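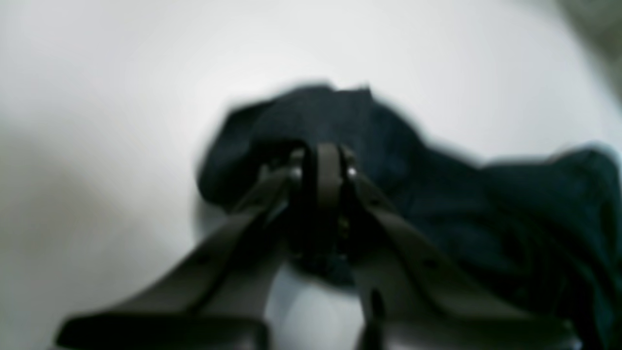 Beril Tatlı: «La trucha grande come de noche»

Entrevista

Beril Tatlı lleva la guardería de pesca del río Ağca desde que se abrió el tramo sin muerte, aguas abajo del puente de Ridley. Antes trabajó en la piscifactoría de Tevumby, donde aprendió a leer escamas y a marcar alevines. Nos recibe a las siete de la mañana, con la hoja del último muestreo sobre la mesa.

El censo de junio dio 2.707 truchas comunes en el tramo medio. «La cifra está bien, pero la mayoría son peces de uno o dos años», explica. «Los que me interesan son los adultos, y de esos salieron 137». Considera adulta a toda trucha que ya ha desovado al menos una vez.

Le preguntamos por qué hay tan pocas grandes. Tatlı habla primero de la temperatura. En verano el agua se calienta en las tablas anchas y los peces viejos se meten en las pozas sombreadas de Kotavwood, donde quedan apretados y comen poco. «Una trucha grande come de noche. Si la noche es templada, sale menos. Crece despacio y llega floja al otoño».

El segundo problema son los frezaderos. La grava de la cabecera se ha ido llenando de limo y las hembras excavan en sitios malos. «Una hembra mediana pone 1.000 huevos, a veces más. Si el limo tapa la grava no les llega oxígeno. Eso no se arregla soltando peces de criadero».

Sobre las repoblaciones es tajante. El año pasado se suspendieron y no piensa pedir que vuelvan. «Compiten con las de aquí y duran poco. Prefiero gastar el dinero en árboles de ribera».

La plantación de alisos y sauces empezó en la orilla izquierda. Faltan tres fincas por firmar el permiso - dos ya han dicho que sí de palabra - y el resto del vallado se pondrá cuando baje el caudal.

A los pescadores les pide anzuelo sin arponcillo y sacadera de goma. También que no pesquen en las horas de más calor. «Mojarse las manos antes de tocar el pez, eso lo sabe todo el mundo. Lo de dejarlo en paz a las cuatro de la tarde cuesta más».

El próximo muestreo se hará después de la freza, en los mismos puntos.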